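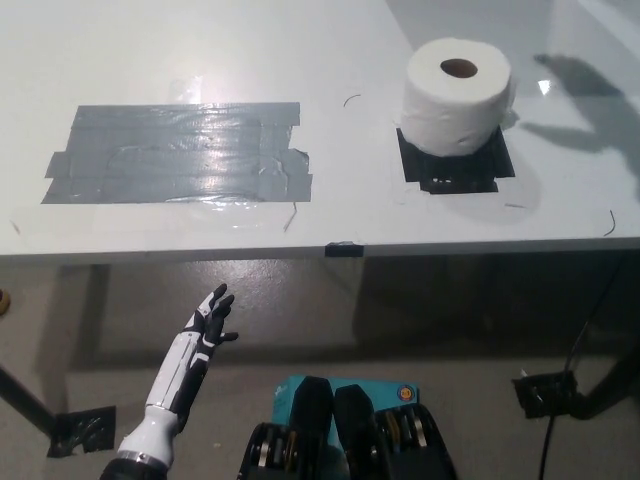 Sistora opens its Tellach workshop for a day of robot demonstrations

Tellach, 01/11/2020

Sistora, the maker of control software for humanoid robots, has held its first open day at the Tellach workshop. The event gave 102 invited guests from hospitals, hotels, care homes and technical colleges the chance to see table-top handling tasks carried out at close quarters and to put questions to the engineers responsible for them.

Visitors were received in 4 groups, each of which spent 54 minutes on the workshop floor. The programme began with a short introduction to the company's work, followed by demonstrations at the handling tables and a period set aside for discussion.

The main demonstration concerned the placing of everyday supplies. A roll of toilet paper was used as the test object, with a square of black tape on the white tabletop as its target. The task is a plain one, and it was chosen for that reason. Housekeeping and ward staff handle such items many times in a shift, and several guests remarked that they had expected to be shown something more unusual.

"Our visitors know this work far better than we do," said Estíbaliz Tejada, Director of Applications at Sistora. "We wished to show them an ordinary object being put in an ordinary place, and to hear from them what we had failed to consider. We received a good many answers, and they are now being discussed with the engineering team."

The tables used for the demonstrations are the same ones on which the company carries out its daily trials. Target positions are marked directly on the surface with tape so that they can be altered between one series of trials and the next. A polished white top also reflects the overhead lighting, and guests were told how glare and shadow are taken into account when the robot's cameras are set up. Questions on this subject took up a large part of the discussion in the afternoon groups, in particular from those who manage buildings with bright corridors and large windows.

A second part of the programme dealt with hands and grippers. Engineers explained the differences between an articulated hand with separate fingers and a gripper that closes on an object between pads, and described the kinds of item for which each is preferred. Guests from the technical colleges were given a set of printed notes on the subject for use in teaching.

Pellow, which operates residential care homes, sent a party drawn from its housekeeping and purchasing departments. Liv Hellström, Head of Facilities at Pellow, said: "I came with a list of questions about cleaning, storage and the time needed to train staff. Most were answered fully. On the cost of upkeep I was told that figures are not yet ready, and I would like to see them before we take any decision."

Sistora confirmed that information on upkeep will be sent to all those who attended once it has been approved for release.

The open day was organised with the support of Imhof, which supplies tables and fittings to the Tellach workshop. Imhof staff were present throughout to advise on the layout of work areas. Following requests made during the day, the two companies will prepare a joint guide to the floor space, power supply and cable routes required for a single handling table. The guide will be issued free of charge.

A further open day is planned for July. Places will be limited to 30, in order to allow more time at each table, and priority will be given to organisations that were unable to attend on this occasion. Colleges wishing to bring students are asked to state the course of study and the name of the member of staff in charge. Visitors must wear flat, closed shoes on the workshop floor, and bags are to be left at reception.

Requests for places, printed notes or interviews should be addressed to the Sistora press office at Tellach.

About Sistora

Sistora develops control software for humanoid robots used in handling and supply tasks. Its engineering and testing work is carried out at Tellach, where the company also provides training for customers and partner organisations.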